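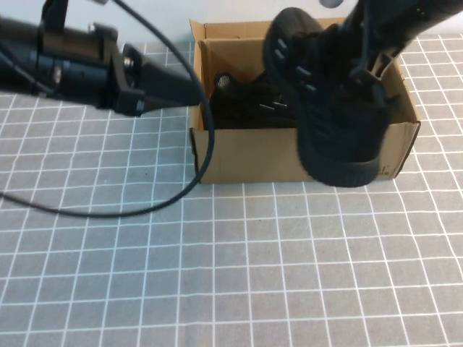

Saturday, bench 2, late afternoon

Shoe packing, continued. Left arm is still called Tokel and right arm is still called Hulura. Idalina wants them renamed "left" and "right" and I am considering her feedback very slowly.

Moved the home pose for Tokel back from the box wall. The old one let the fingertip lean on the cardboard while the other arm was working, and the box would creep across the mat one grid square at a time. I spent most of last week tuning the placement offset to chase a box that was walking away from me.

Drop order is now left shoe first, on its side, then right shoe lowered toe down and tipped over. Doing it the other way round blocks the wrist camera. Lowering speed is down from 2000 to 589 in controller units. It looks timid, but at 2000 the second shoe arrives like mail.

Laces are the real enemy. They get into the gap between the shoes, which is where the finger has to go to nudge the pair apart. 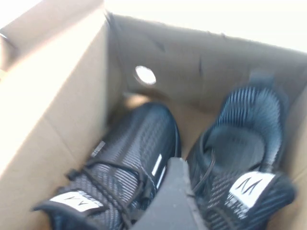
Teresa's suggestion is to tuck the laces in before every run. Mine is to write a lace detector. Hers takes four seconds and mine takes until spring, so we are tucking the laces.

Black shoes remain a poor choice for anyone who likes depth data. The threshold that sort of works is 336. With the lamp up high the wrist view washes out along the top and the hole in the back wall of the box comes through as the brightest thing in it. The blob finder loves that hole. It has been reporting it as a shoe label with great confidence. Masked everything above the wall line for now.

To do:
- tape the box down (yes, Teresa, I know)
- strain relief on the Tokel cable, or at least a zip tie
- move the lamp lower, try paper over it
- put the Groketti finger pads back on and compare
- ask Idalina where the 2.5 mm hex key went, without tone

Left both arms powered off and the shoes on the shelf.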